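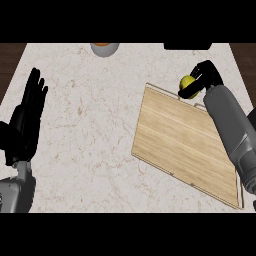
4.2 Kitchen tasks in simulation

The Breten suite was built to ask a narrow question: can a policy trained wholly in simulation clear and set out a worktop as a person would, without being told the order of the steps? In the fruit task (Figure 3) the robot must move a lemon between the worktop and a cutting board using either hand. We trained on 610 demonstrations and tested each policy over 100 trials, with object positions drawn afresh every time.

Grasping was seldom the cause of failure. Most lost trials came at release, when the fingers opened unevenly and the fruit rolled off the board. Pleteo, which plans for both hands together, failed less often here than Nikwood – though it was slower, and some 50 trials had to be rerun after the planner stalled.

Neither policy recovered well from a dropped item. We therefore do not claim that the chore is solved, even in simulation. Transfer to a real kitchen is left to Section 6.

Figure 3. Fruit task: the right hand holds the lemon over the cutting board; the left hand is open and empty.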